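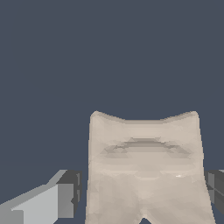
Call for testers: Pallus cloth-handling kit, summer round

Plurnetti is looking for people to try out Pallus, our software kit for teaching two-fingered grippers to cope with clothes. The round opens in July and we have room for 4 groups plus a handful of people working on their own. If you like robots, or laundry, or (best of all) arguing about how a pair of shorts ought to be picked up, please read on!

What Pallus is

Pallus is a simulator with a set of garments and tasks to go with it. You get 569 garment models, mostly trousers, shorts, tops and towels, a simple gripper model you can swap for your own, and a scoring tool that replays each attempt and tells you where the cloth went. The cloth is a triangle mesh and we keep it fairly coarse on purpose, so that a decent desktop can run plenty of attempts overnight. You can turn the detail up if you have the patience, and we'd love to know at what point you stop noticing the difference.

It runs on Linux. A Windows version exists but is grumpy, and we are not asking anyone to test that yet.

What you would be doing

Over six weeks you would work through three tasks: lifting a garment by the waistband, laying it flat, and folding it once. The first is the one we are most curious about. Waistbands sag and wrinkle in ways that upset a lot of otherwise sensible grasping methods, and the two corners of the band can look very alike to a camera. Bring your own method or start from the plain one in the kit, which manages towels nicely and is quite poor at trousers.

We ask for a short note each week (half a page is plenty, bullet points welcome) and one video call at the end. If something breaks, send us the log and tell us what you were hoping would happen.

Who we'd like to hear from

Students, hobbyists, teachers, people from repair workshops, people from laundries, researchers with a spare evening. You should be able to read and change a bit of Python. You don't need to own a robot arm. If you do have one and want to try the same grasps on real cloth, say so when you write, as we have a small number of places for that and will post you a box of matching garments.

We would especially like to hear from anyone who handles clothes for a living. The last round was nearly all programmers and the folding suffered for it.

What you get

A full Pallus licence for two years, help from the people who wrote it, and a thank-you payment of 2000 euros per group or 400 euros per person working alone. Your methods stay yours. The scores go into a shared table under whatever name you choose.

The last round produced 2691 logged attempts, and reading through them changed the kit a great deal. The friction settings were redone from scratch, and the scoring tool now copes with garments that slip out halfway and get caught again. Testers found both of those problems within days.

How to apply

Send a page at most to Sekar Simanjuntak at Plurnetti, using the contact form and choosing "Pallus testing" from the list. Tell us who you are, what computer you would use and which garment you would most like to beat. Questions about the real-cloth places go to Jérémie Perrin through the same form.

Applications close at 5 pm on the last working day of June. Everyone gets a reply, usually within two weeks.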